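Lorente ensina braço robótico a usar o micro-ondas por demonstração

Sexta-feira, 15 de dezembro de 2023

A empresa Lorente apresentou esta semana os primeiros resultados do seu programa de ensino por demonstração, no qual uma pessoa conduz o braço robótico à distância e o sistema grava os movimentos para depois aprender com eles. O trabalho é feito no laboratório da firma em Plekness e tem como tema as tarefas de cozinha.

Segundo a Lorente, foram gravadas 181 demonstrações desde o mês de maio. Cada uma é feita por um operador que segura um comando em cada mão e vê num ecrã aquilo que o robô tem à sua frente. Quando o operador fecha os dedos do comando, fecham-se também os dedos da garra. Os movimentos ficam guardados junto com a imagem, e é deste conjunto que o programa, chamado Zidon, aprende a tarefa.

"As pessoas pensam que o difícil é a força ou a velocidade, mas para nós o mais difícil é o botão", explicou Babar Janjua, responsável pelas demonstrações. "Um botão de micro-ondas é pequeno e está muito perto dos outros. O operador precisa de chegar com calma, e se ele hesita, o robô aprende também a hesitar."

Por esta razão, a equipa decidiu deitar fora 42 gravações da primeira fase. Nelas o operador parava muitas vezes a meio do caminho ou corrigia a direção no último momento. Janjua contou que os operadores novos treinam agora durante três dias antes de gravar a sério, e que as sessões foram encurtadas, pois ao fim da tarde a mão fica cansada e isto nota-se nos dados.

A tarefa do micro-ondas foi dividida em partes: abrir a porta, colocar um recipiente, fechar, escolher o tempo e iniciar. A parte de abrir a porta é a que tem mais demonstrações, 56 no total. Para os botões, o operador trabalha com os dedos da garra fechados, e usa as pontas como uma pessoa usaria um só dedo.

O mesmo aparelho foi utilizado em todas as sessões de Plekness. A Lorente reconhece que isto é uma limitação, e quer repetir o trabalho com outros modelos, com os botões dispostos de outra maneira.

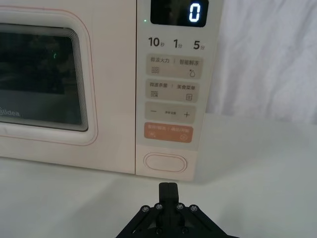
A garra, de dedos fechados, diante do painel do micro-ondas. Vista da câmara montada junto à própria garra.

O operador não precisa de saber programar. Entre as pessoas que gravaram demonstrações há dois técnicos de manutenção e uma antiga cozinheira, que, de acordo com Janjua, fez as gravações mais limpas do grupo. "Ela não pensa no robô, pensa na comida", disse.

A fase seguinte será realizada com a Jevach, que fabrica equipamentos para cantinas e vai emprestar uma cozinha de ensaio. Ali o braço deverá executar a tarefa inteira sem operador, mas com uma pessoa ao lado para interromper o movimento quando for necessário. A Lorente não quis adiantar uma data para o início destes ensaios, nem o custo do acordo. As gravações em Plekness continuam durante o inverno, com a abertura de gavetas como próxima tarefa.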